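母子保健巡回診療 出発前点検表(コメント付き)
トゥトモント地区保健事務所 2020/07/07 改訂

対象:巡回診療車1台、保冷箱、分娩介助セット、乳幼児予防接種用品
記入方法:○=適合、△=条件付き、×=出発不可
点検者コメントは消さずに残すこと。前回までの表は全部○で、コメント欄が真っ白だった。そういう表を私は信用しない。

1.保冷箱・ワクチン

1-1 保冷箱の蓋の密閉 ○
パッキンに紙を一枚はさんで引いてみた。四辺とも抵抗あり。

1-2 温度記録計の電池と時刻 △
時刻が11分ずれていた。修正済み。ただし4月からの記録がどの時点でずれたのかは分からない。「常に2〜8度を維持」と報告書に書いた人には、根拠を見せてもらいたい。

1-3 保冷剤の予冷 ○
表面に水滴が出るまで室温に置いてから詰める手順を、当番二名に口頭で確認。一名は即答、もう一名は貼り紙を見て答えた。

1-4 はしか混合ワクチンの本数と期限 ○
期限の近いものが手前。溶解液の本数も一致。

1-5 ワクチンバイアルモニターの目視 △
全数を見たことになっているが、署名の時刻が1-4と同じである。同じ一分で両方を終えられるとは思えない。再確認を依頼した。
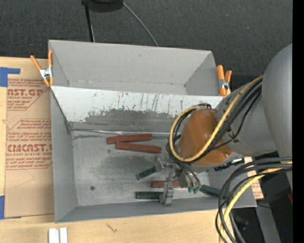

文:ユゲット・ペロン(点検担当)

2.分娩介助セット

2-1 臍帯クランプ、滅菌手袋、滅菌ガーゼ ○
包装に破れなし。

2-2 新生児用バッグとマスク ×→○
マスクのサイズ0が欠品。在庫表では「あり」。倉庫の別の棚から見つかったので交換したが、在庫表の「あり」が何を意味するのか、改めて聞きたい。

2-3 オキシトシンの保管 ×→○
常温の引き出しに入っていた。保冷のものと取り替え、引き出しの分は廃棄の手続きに回した。いつからそこにあったか、答えられる人はいなかった。

2-4 滅菌インジケーター △
色は変わっている。滅菌日の記入がない包みが三つ。使わずに戻した。

2-5 使用済み鋭利物の容器 ○
新品。組み立て時にふたの爪がきちんと掛かるまで押すこと。

3.車両・電源

3-1 タイヤ、灯火、ブレーキ ○
運転担当のコルトン・ポワリエと一緒に確認。

3-2 発電機の試運転 △
15分運転して異常なし。しかし現地では半日使う。15分の試運転で何を保証したことになるのか、私にはよく分からない。次回から一時間とする。

3-3 飲料水と手洗い用水の区別 ○
ラベルの字が薄い。書き直した。

3-4 救急搬送時の連絡先 ×→○
名簿の二番目の番号は使われていなかった。実際にかけて確かめたのは今回が初めてらしい。四つともかけ直して更新した。

4.記録

4-1 妊婦健診台帳 △
登録は852名。このうち予定日の記入がない行が目立つ。予定日がなければ、いつ訪ねるべきかも決まらない。イザベル・ペルティエが次の巡回までに補う。

4-2 死亡・死産の届出用紙 ○
枚数は足りている。問題は用紙の枚数ではない。自宅で亡くなった例がここに届いているかどうかである。地区の人口はおよそ3,000人とされるが、その数字も古い。母親の死亡が「減った」と言う前に、数え方が前と同じかを見るべきだと思う。

4-3 母子手帳の在庫 ○
700冊。箱を開けて確かめた。上の段だけ見て済ませないこと。

4-4 前回の指摘への対応 △
オティク集落での手洗い場の不備は「対応済」となっている。写真も領収書もない。到着したら最初に見に行き、結果をこの欄に追記する。

判定:条件付きで出発可
条件:1-5の再確認が終わり、新しい時刻で署名されること。

追記(アーリヤ・ボイチャック、看護主任)
1-5は二人で全数を見直し、署名も書き直しました。変色が進んだものが一本あり、除きました。発電機の一時間運転は燃料の予算に関わるので、別に相談させてください。

返信(ペロン)
一本見つかったのなら、最初の署名は何を見てのものだったのか。責めるためではなく、手順を直すために本人から話を聞く。燃料の件は了解、次の打ち合わせで。

備考
・△の項目は、帰着後に同じ者以外が再点検する。
・「たぶん大丈夫」は○に含めない。
・用紙の控えは運転席側の書類入れと事務所に一部ずつ。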